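# About Zisen
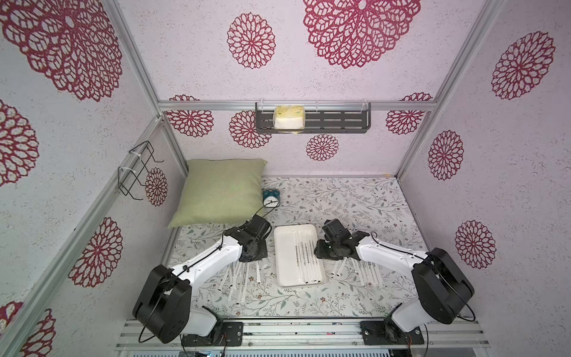

*Two arms, one tray and a lot of wrapped straws in one of our workcells.*

Welcome, and thank you for stopping by! Zisen is a small research company that works on one stubborn question: how do you teach a pair of robot arms to do an ordinary household chore in a place they have never been before? We say "small" because we still all fit at one lunch table (if somebody takes the stool), and we say "stubborn" because we have been at it for a good while now and the question keeps finding new ways to surprise us.

If you came here looking for contact details, they are at the bottom. If you came here wondering what on earth we do all day, please get comfortable.

## How we got started

Zisen was founded by Märta Sæther and Máté Pap, who met while they were both working on picking systems for warehouses. Those systems were very good at what they did, so long as everything around them stayed exactly the same. Move a lamp, swap out a gray mat for a blue one, leave a coffee cup near the bin, and the success rate would slide in a way that was hard to explain to a customer. Märta kept a notebook of these failures. Máté kept a spreadsheet. When they finally compared the two, they found they had both been writing down the same thing for months: the robot had learned the room along with the job.

They began to talk in the evenings about what would happen if you refused to let the robot learn the room. That conversation became a grant application, the grant application was turned down, a second one was accepted in April, and by the end of that summer they had rented a unit with high ceilings and poor heating. We are still in it. The heating is better.

## What we do

Our main line of work is called Durnov, and it is a method for collecting and using demonstrations. A demonstration, for us, is one full run of a task, with an operator steering both arms from start to finish while the cameras and the joint sensors record. You gather a good number of those, you train a policy on them, and then the policy tries the task by itself.

Plenty of groups do this, and we have learned a great deal from reading their papers. The part we care most about is what surrounds the task. In a Durnov set, the task stays put and the surroundings change all the time. We re-line the walls of the workcell, we change the floor covering, and we bring in household things that have nothing to do with the job and leave them lying about. The straw task you see at the top of this page is a good one for showing the idea: big crimson dahlia-like medallions on the walls, leafy branches and tiny flowers on the floor, a pillow in the back corner and a teal alarm clock beside it. None of that matters for the straws, and we would like the policy to find that out for itself.

We get asked a lot whether we could do all of this in software, by painting new backgrounds into old recordings. We do some of that as well, and it helps. But a real printed panel throws its color onto white plastic, and a real pillow has a soft shadow that shifts as an arm passes over it, and so far our policies have been able to tell the difference. So we keep buying fabric. The shop down the road has stopped asking what the curtains are for and simply gives us the ends of rolls at a discount, for which we are very grateful.

## Why straws?

Wrapped drinking straws look like an easy thing to handle until you try them with a gripper. They are thin and light, they roll, and two of them lying side by side can look like one. Paper wrappers slide over each other, so a grasp that would hold a bare straw sometimes comes away with nothing but a crease in the paper. And a bundle in a tray is a different problem from a loose fan of straws on the floor, even though the things being picked up are the same.

Straws also suit two arms very well. With a tray in the middle and straws on either side, each arm has work of its own, but they share the space over the tray and have to take turns there. That turn-taking was the hardest thing for our early policies. They would either wait politely for each other forever or both go in at once with a nasty click. Máté spent most of one winter on it, and the version we use today gives each arm a short look at where the other one means to go next. It is a small change on paper and it made a very big difference on the bench.

## What we have found so far

We would much sooner tell you our results plainly, including the awkward ones, than have you dig for them.

The current straw set holds 3177 demonstrations. For our main comparison we trained one policy on 1442 of them, drawn from every lining we had used, and a second policy on the same number recorded against a single plain lining. Then we put both into surroundings that neither one had met before.

- **In familiar surroundings**, the plain-lining policy was the better of the two. It was quicker and tidier, and it dropped fewer straws. We expected this and it still stung a little to see it.
- **In new surroundings**, the order flipped. The plain-lining policy got lost quite often, and with one busy striped floor it reached for the stripes. The varied policy slowed down but kept on working, and it finished the tray in nearly 60 percent of its attempts.
- **With new clutter**, the results were mixed. Soft things such as pillows and cloths hardly bothered the varied policy. Thin, pale things (a pencil, a white cable, the handle of a spoon) bothered it a great deal, and we think it has learned "thin and pale" as a stand-in for "straw." We are working on that now.

A written report goes with these findings, with all of the failed runs sorted by type, and we are happy to send it to anyone who asks. Our position on failed runs is that they belong in the record. When a straw slips or a wrapper tears, the operator carries on and fixes it if they can, and the whole thing is kept with a note. Some of our best recovery behavior came from operators having a bad morning.

## How a working day goes

People who visit are often surprised by how much of our research looks like housekeeping. A collection day begins with the surroundings. Whoever is on setup pulls a card from a box, and the card says which panels go up, which floor goes down and what sort of clutter to bring in. Then comes a calibration check on both arms, then a few warm-up runs that are thrown away, and then the real ones.

Operators work in short turns, because steering two arms with your own two hands is more tiring than you would think, mostly in the shoulders. In between turns they write their notes. We ask for full sentences in those notes and we do read them. A line like "left gripper closes a bit late when the wrapper is shiny" has saved us a week of staring at charts more than once.

Training runs go overnight, and the evaluation happens the next day with somebody who did not take part in the collection. Märta is quite strict about this. She found early on that the people who had recorded a task would, without meaning to, lay out the straws in the way they knew the robot liked.

## Our two other projects

**Boros** is our scheduling and labeling software. It started life as Máté's spreadsheet and it still has a tab in it called "misc do not delete." Boros decides which lining is due, keeps the operator notes lined up with the recordings, and warns us when a set is drifting toward one kind of layout. We did not set out to make a tool for other people, but three partner labs now use it, and their patience with our manual has been lovely.

**Pasteck** is newer, and looks at how few demonstrations you can get away with when you move a trained policy to a related task. Going from straws to wrapped chopsticks went rather well. Going from straws to shoelaces went badly, and there is a long and quite funny internal document about it that we may tidy up and share one day.

## What we care about

We care about chores. It may sound like a modest thing to build a company on, but setting out supplies, refilling a tray and clearing a counter take up a large part of many people's working lives, in care homes and canteens and clinics, and the people doing that work tend to have other things they would like to get to. We spent several long afternoons in a hospital kitchen before choosing our first tasks, and the staff there were generous and frank with us. They told us that speed did not interest them very much. They wanted something that would not need a fuss made over it every time a table got moved. That remark is pinned up over the kettle.

We also care about saying what does not work yet. Our arms stay inside their workcells, they are slow next to a person, and none of our policies is ready to be left alone in a real kitchen. We will tell you so if you call us and ask.

## Come and say hello

We host visitors most months - students, kitchen managers, other roboticists, and once a whole sewing circle who came about the fabric and stayed to try the controls. If you would like to visit, borrow our report, or talk about a task that is driving you up the wall, write to us through the contact form and either Märta or Máté will answer. It can take a few days when we are in the middle of collecting. Please do write again if you have not heard back, and wear warm socks if you are coming in winter.

*Page last updated 2022-10-05.*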